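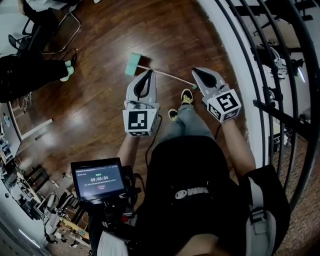
4. Caring for a glossy wooden floor with the small floor tool

This section is for the small floor tool with the teal head and the long, thin pale pink handle. Please read it to the end before the first use in your flat. The floors in all Bundoment flats have a shine, and small scratches are easy to see on them when the light comes from the side.

4.1 Before you begin

1. Put the tool down flat on the floor, with nothing under it. Look along the handle from the teal head to the small teal cap at the other end.
2. Check that the head sits firmly on the handle. If it turns or moves, do not use the tool. Ask Kwame Opoku at the house office for another one.
3. Turn the head over and look for sand or small stones. Remove them with your fingers or with a dry cloth.
4. Take the rugs and chairs away from the part of the floor that you will clean. Lift the chairs, please do not pull them.

Note: The handle is thin. It is made for guiding the head and you should not lean on it.

4.2 Dry cleaning

5. Begin at the wall that is farthest from the door.
6. Move the head in the same direction as the long planks. Go slowly and press only lightly.
7. After every few planks, lift the head and shake the dust over a dustpan.
8. In the corners, hold the handle low and make short movements towards yourself.

Caution: Do not push the head under the radiator pipes. It can get stuck there, and the handle may break when you pull it out.

4.3 Spots and marks

9. Wipe a fresh spot at once with a soft cloth that is a little damp. Do not pour water on the wood.
10. Dry the place with a second cloth and wait 20 minutes before you put a rug back.
11. For a dark mark that stays, use one drop of Pirar floor soap on the cloth. Try it first behind a door.

Caution: Never use polish from a spray can. The floor becomes very slippery, also in socks.

4.4 Putting away

12. Clean the head with the dry cloth.
13. Hang the tool in the hall cupboard with the head down, so that it does not touch the wall.

If the shine has become dull in one place, do not rub it again. Write down where it is and tell Ultan Hanrahan, house office, extension 774. He comes to look at floors on Tuesday.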